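Drarnetti hand gripper, unit check after the jam fault
Site: Tranbridge. Fault ref. 3607

1. Finger travel, full open to full close, 12 cycles. PASS. Lovely smooth motion again!
2. Release under load. FAIL on first try, the jaws stayed shut for 3 seconds. PASS after the pivot was cleaned.

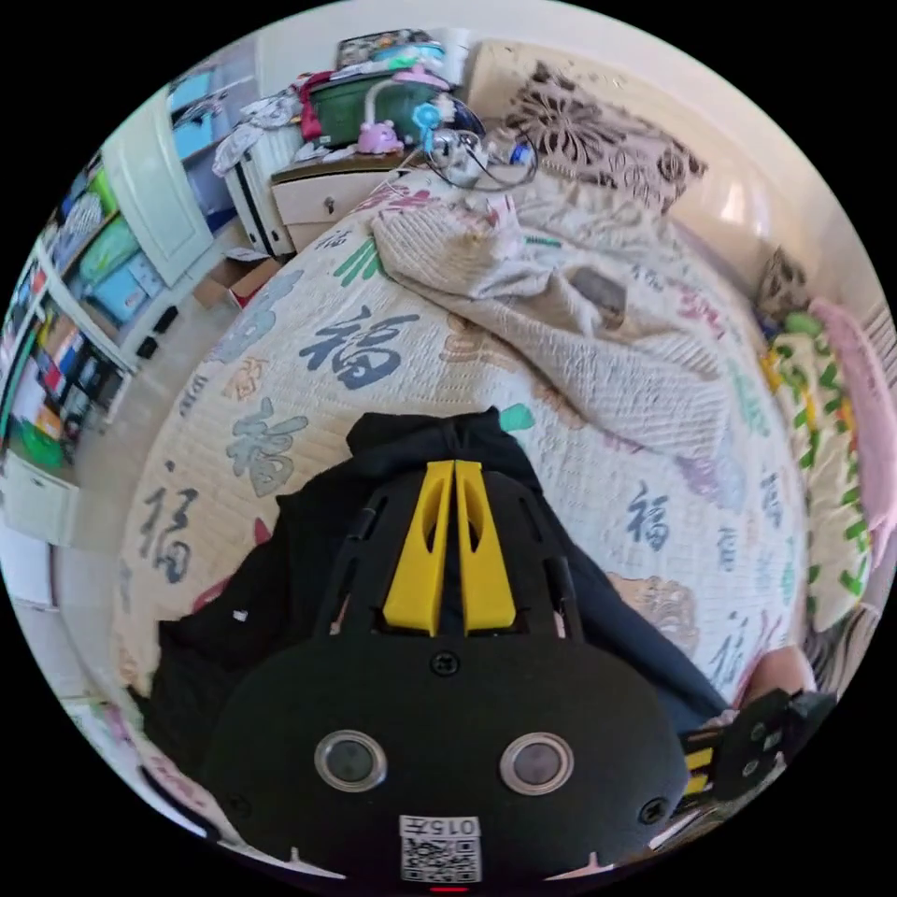 3. Screws. PASS. The jam began with a screw that had backed out and rubbed the linkage, so please take your time on this one. Check the one at the top center of the housing and the ones near the left and right edges — a quarter turn is plenty.
4. Pinch points. PASS, guards fitted. Keep loose sleeves clear of the side mount.
5. Grip on soft, dark fabric. PASS, 6 lifts with no slip. Really pleased with this one.

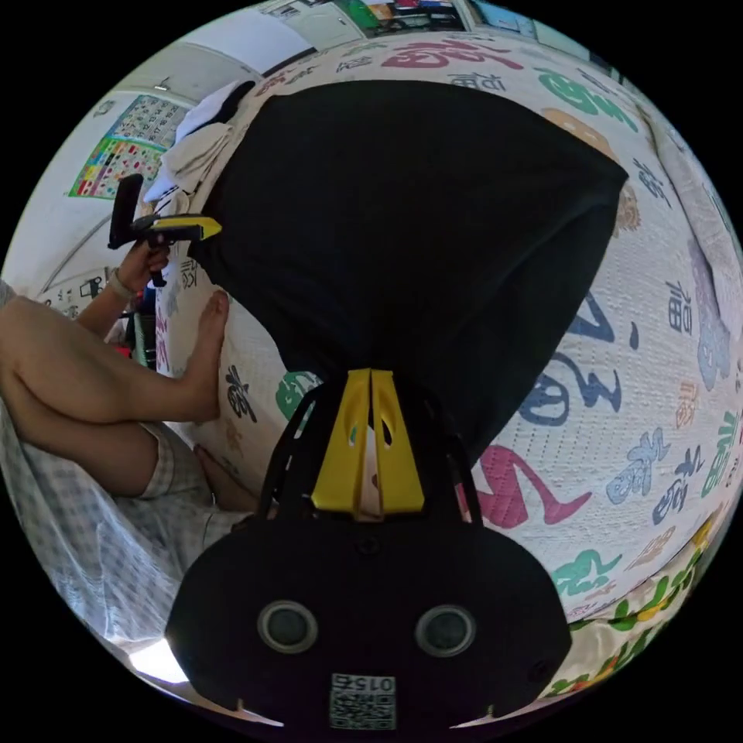
The slip test used to be our weak spot, and the new Botha pads have made a huge difference.
6. Stop button. PASS.

Open item: spare pivot pins from Prasthorpe, due in April.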